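Pale floor tiles in a back room, will I regret it?
Posted in Floors and Tiling by Lesego Hlongwane

Hi all, hoping someone's been through this. We're turning the old store room behind the kitchen into a room we can use every day, and I've fallen for a pale tile from the Willton range. My other half wants dark grey because "it hides everything". The room gets light from one small window and the dog comes in that way from the garden, so mud is a fact of life. Has anyone lived with pale tiles for a year or two? Do they always look mucky? And what colour grout did you go for? I need to order by Saturday or I lose the fitter's slot, so quick replies very welcome!

3 replies

Marthinus Nkosi
go dark. had white in my last place and never again

Bożena Grabowska
I'd disagree with Marthinus a bit (sorry!). We had dark grey in our hall for years and it showed every single bit of dust, every dog hair, and those dried water marks you get after mopping. Our pale ones in the utility room are much kinder. Mud shows, yes, but dried mud sweeps up in a minute, and the room feels twice the size.

The grout is where people come unstuck. Don't use white. I had white the first time and it went the colour of weak tea by the back door and stayed white in the corners, which looked awful. We redid it in a mid grey from Pladenar and I've hardly thought about it since. Ask for a 5 mm gap if your tiles aren't dead square, it's more forgiving. Oh, and buy a spare box! I cracked one with a cast iron pan and the shop had stopped doing them.

Lakshmi Hegde
Another vote for pale, but have you thought about doing both? I couldn't decide either, so I put a big slate-coloured rectangle down where all the feet go and left the pale tile showing round it. It's much easier to judge from above than standing in the doorway.
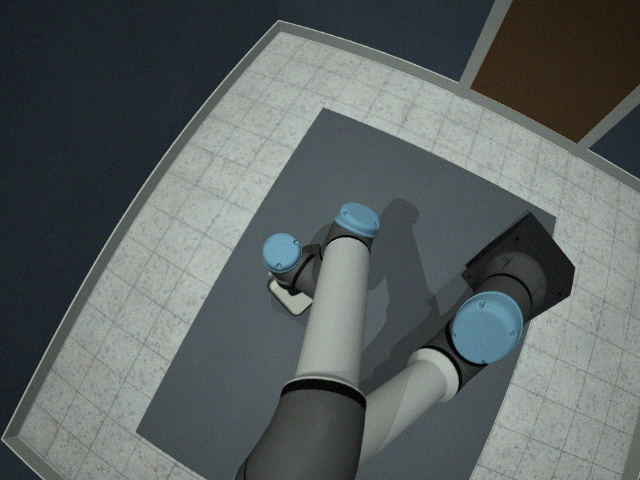 2 min read

If you do go for a mat or a darker panel, work out the size with newspaper first and leave it down for a couple of days. I made mine too small to begin with and it looked like a bath mat. Mine cost 24 quid for the offcut, and I got it by ringing round the carpet places and asking what they had left on the roll.

For cleaning, a flat mop and warm water with hardly any soap in it. Too much soap leaves a film and then the dirt sticks to that, so you end up mopping more. And get a sample tile and walk on it in muddy boots before you pay for the lot!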